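Grukthorpe Library and Reading Room
We are changing the way small items are lent, returned and reported lost across all three of our branches. The posts below set out the arrangements. They apply at Grukthorpe, Fakcombe and Tercombe from the start of July.

Grukthorpe Library and Reading Room
By small items we mean anything on the lending list that is not a book, disc or map. The list now includes board games, jigsaw puzzles, sewing kits, chess sets, magnifiers and the craft boxes formerly kept at Fakcombe only. There are 3981 entries on it, counting each boxed set as one.

Grukthorpe Library and Reading Room
Members may borrow up to two small items at a time, for three weeks. One renewal is allowed, at the desk or by telephone, unless another member has asked for the item. Items on the waiting list cannot be renewed.

Grukthorpe Library and Reading Room
The former deposit of £5 on board games has been withdrawn. Members who paid a deposit before the change may reclaim it at the branch where it was paid. Please bring your membership card. The receipt is helpful but is not required.

Grukthorpe Library and Reading Room
Each set carries a contents card, fixed inside the lid or tied to the handle. Staff will check the contents against the card when the item goes out and again when it comes back. Members are asked to wait at the desk during the first check. The second may be done in your absence. 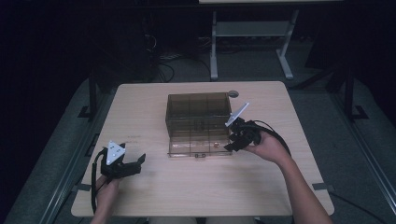 Grukthorpe Library and Reading Room
Missing pieces remain the most common reason for withdrawing a set from loan. In the past year 29 sets were withdrawn for this reason, of which 11 were later completed and put back on the shelf. Sets with many small parts are being moved into divided containers as funds allow. A see-through plastic box with compartments, such as the smoky-brown one on the table in our photograph, allows a small piece to be noticed through the side, as the little orange object can be, before the box goes back on the shelf. Cardboard boxes will stay in use for jigsaws.

Grukthorpe Library and Reading Room
A member who finds that a piece is missing should tell the branch as soon as possible. There is no charge for a single lost piece. Where a set can no longer be used, we may ask for part of the cost of replacing it, and the amount will be confirmed in writing before any payment is due.

Grukthorpe Library and Reading Room
Pieces found at home after a set has been returned may be handed in at any branch or posted through the letterbox in a sealed envelope. Please write the name of the set on the envelope. If the name has been forgotten, a short description of the piece will do.

Grukthorpe Library and Reading Room
The returns slot at Tercombe is suitable for books and discs only. Small items must be handed to a member of staff during opening hours. Sets left on the step outside the building will be treated as still on loan until they have been checked in.

Grukthorpe Library and Reading Room
Sewing kits are lent without needles or pins. Scissors are included in the adult kits and are shown on the contents card. The adult kits may be borrowed by members aged 16 and over.

Grukthorpe Library and Reading Room
The Iturra collection of card and dice games, given to the Reading Room in 2000, is for use on the premises only. It may be consulted at Grukthorpe between 10am and 4pm. Requests made before noon will normally be met the same day. Several of the rule books are in Spanish, and typed English versions are available for most of them.

Grukthorpe Library and Reading Room
Offers of games and puzzles are welcome, provided that they are complete and in clean condition. We regret that we cannot accept electrical items, soft toys or anything requiring batteries. Please speak to the branch before bringing in more than one bag.

Grukthorpe Library and Reading Room
Printed copies of the new lending rules are held at each desk, and a large-print version may be had on request. Questions about a particular loan should be put to the branch that issued it, as replies cannot be given on this account.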